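Cetunport Players list - message archive

We use cookies to keep you signed in to the archive. By continuing to read you accept this. [OK] [Settings]

Subject: Re: set and get-in for the fall show

Thanks for the quick answers, everyone. Quoted part first, my replies after it.

> Before we order paint, can someone confirm the hall dates and
> whether Moroz is still lending us the flats? Last year we had
> 9 and they were two short for the kitchen. Also, is the
> interval staying where it is in the script?

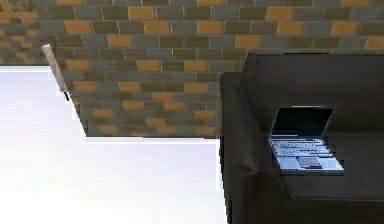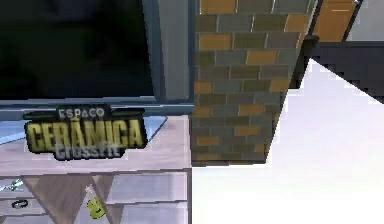

The hall is ours from the second week of September, and Moroz is lending the flats again on the same terms. We can have up to 33, but the Etuten stage won't take anything like that many, so please send me a number by the end of the month. For the back wall I'd like painted brick in staggered rows, mostly gray with some yellow or orange-tan blocks mixed in, and pale lines between them. Keep the lines thin. Last time they were so wide that the yard looked like a bathroom from the balcony. Two coats on the base, please - the old green from the pantomime shows through one.

The interval is moving. Act one runs too long as written, so we'll stop after the letter is read and pick up with the station. That gives the crew 3 scene changes in the second half, all in half light, and I'd like to walk them through before the first full run.

Pandik have quoted for 200 programs, folded, black ink only. I need cast biographies before I can send them anything, and I still have fewer than half. Four lines each is plenty.

Rehearsal starts at 7 p.m. as usual. Use the side door.

- Production desk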